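Stitbridge Residents' Forum
Board: Building Rules and Maintenance
Topic: Proposed change to the repainting rule for common hallways and rented rooms

Posted by M_Lozano_Unit10

Members are asked to comment on the draft rule circulated in December by Prameo, our managing agent. Under the draft, every rented room would be repainted by the owner at each change of tenant, in a single approved color. The present rule requires repainting only where damage has been recorded at inspection.

I would ask that replies address the text of the draft and that earlier disputes over parking be kept to their own topic.

Maricruz Lozano

Posted by tquezada

I support the draft in part. A fixed schedule removes argument between owner and tenant over what counts as damage. My objection is to the single color. Section 2 names an off-white which shows every mark within a season, and owners will bear that cost.
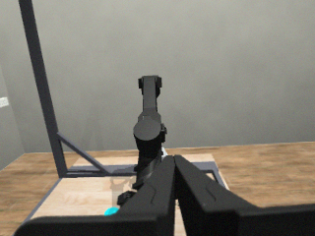

The question of color deserves more attention than Section 2 gives it. Owners were not consulted on the choice, and the agent has supplied no reasons for it. I would propose that the rule permit any neutral shade, gray included. A mottled gray wall with lighter and darker patches, set over a brown wood-grain floor, is a perfectly acceptable finish for a rented room, and small touch-ups are far harder to notice on it than on a flat off-white. I request that the words "approved color" be replaced with "neutral color."

Teodoro Quezada

Posted by Boonsong_P

I respectfully disagree with the previous member. "Neutral" has no agreed meaning. When the Barrera building adopted similar wording, its owners submitted beige, pale green and a shade of brown, and each was defended as neutral. The matter occupied two meetings. A short list of named colors would serve better, and I would accept a gray on that list.

I also ask that the draft state who pays when a tenancy ends early. It is silent on the point.

Boonsong Prasertsri

Posted by tlapale71

Speaking as a tenant, I find the draft reasonable in its aim but burdensome in its effect. A full repaint requires the room to be vacant for 2 days at the least. In practice the outgoing tenant will be pressed to leave early and the rent will not be adjusted. I request a clause stating that no tenant shall lose paid days of occupancy for this purpose.

I take no position on color.

Posted by tquezada

In reply to Boonsong_P: I accept the point on wording. A list of named colors would meet my concern, provided that it is attached to the rule and can be amended only by a vote of the owners.

In reply to tlapale71: the lease already protects paid days. A second clause is unnecessary.

Posted by tlapale71

The lease protects them on paper. I was asked to hand over my keys early at my last address, under the same form of lease, and received no refund. I maintain my request.

Tiburcio Tlapale

Posted by C_Lopes

I oppose the draft as a whole. The estimate from Gasden for one standard room is $800, paint included. An owner whose tenants change every year would pay that sum every year, whether or not the walls require any work. The existing inspection process is adequate when inspections are carried out on time. I suggest that we first ask Prameo to explain why so many were late.

Cleiton Lopes

Posted by M_Lozano_Unit10

Thank you for the replies. I will forward the following to Prameo: the request for a list of named colors, the request for a clause on paid days, the question of early termination, and Mr. Lopes's objection to the draft in full. Mr. Lopes, please send me a copy of the Gasden estimate so that it can be attached.

Posted by C_Lopes

The estimate has been sent. Please note that it excludes ceilings.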